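Cestance Marked Block and Tray Set
Item 1776 - sold by Windik
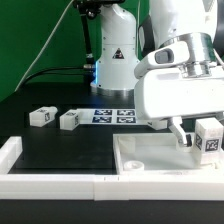
A customer told us the maker's leaflet calls these blocks "self-locating," and wanted to know what that means. We asked too and didn't get much of an answer. A block with a printed marker on its side gives your software something to look for. The software is still your job.

The set has white blocks with black-and-white square markers, a shallow open tray with low walls, and a flat plate with four dark blue tags laid out two by two. Some of the blocks have a rounded stub on one end. Maltel makes a similar set with plain ends, if you'd rather stack them.

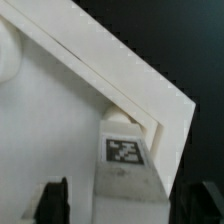 We'd also ignore the line about "any lighting." Matte white parts on a black surface are easy enough to pick out. Put the same parts on a pale bench and we have our doubts - try one block first.

Tray weight: 362 grams
Price: $44
Returns: 3 weeks, unused
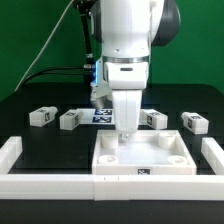 One review on the Hinojosa store page complains that the low walls let blocks hop out when the tray gets bumped. Fair point. We wouldn't carry anything across a room in it, whatever the leaflet says about transport.

White shows dirt quickly, so expect smudges with regular handling.
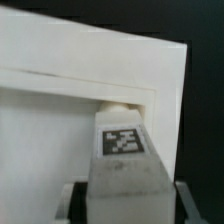
Can I buy replacement markers?
They're sold by the sheet, but check the printed size against your old ones before you stick anything down. Windik doesn't take back opened sheets.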